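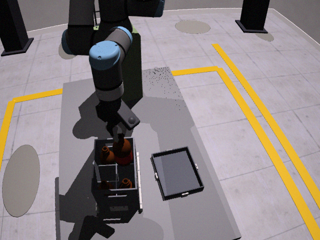
Jozef Mulder replied:
I'd keep the pressure tiles. We ran the Torau floor at Gidham library all November and the older players liked having something solid that clicked underfoot. With a projector and a depth camera they kept asking whether the step had registered.

floorplan_kit
Posts: 571
Which firmware were you on? Ours had a delay of 185 ms between the step and the light, and the children simply ran ahead of it. Grandparents didn't mind, but then one side is playing a different game from the other.

Jozef Mulder
The one it shipped with. I never measured the delay. Nobody complained, so I left it.

tolleyhall
I don't think "nobody complained" tells you much. People at Tolley were very polite about ours too and then didn't come back for the second session. Two of them told me later that they couldn't tell whose turn it was. 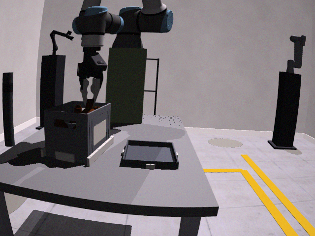 Re: Slowing the game down for mixed ages

Kiều Sầm
Can I pull this back to the first question? I was asking about difficulty, and the hardware is already bought. At the moment the younger player gets three seconds per square and the older player sets their own pace. My nephew called it cheating.

floorplan_kit
Give them different jobs. One walks the floor, the other places the obstacles from a tablet at the side. Ó Néill's maze does it that way and you can swap halfway through.

Jozef Mulder
Disagree. Put the older person on a chair with a tablet and you've lost the reason for having a floor. Ours wanted to be on it.

Kiều Sầm
Same here — my mum would refuse the chair.

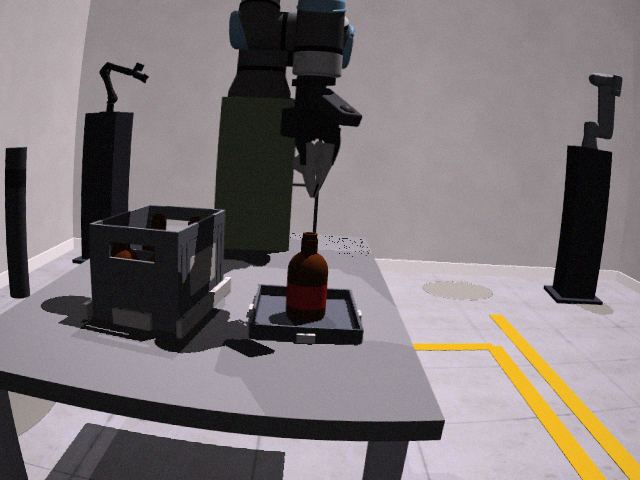

Page 2 of 3

tolleyhall
Has anyone tried making the squares bigger for one player and leaving the timer alone? Same speed, shorter route. You'd only need to merge tiles in the layout file.

floorplan_kit
Works on paper. The Torau editor won't let you merge across a panel join, so check where yours fall first.

Kiều Sầm
Mine has a join right down the middle. I'll try it on the left half tonight and post the layout file if it loads.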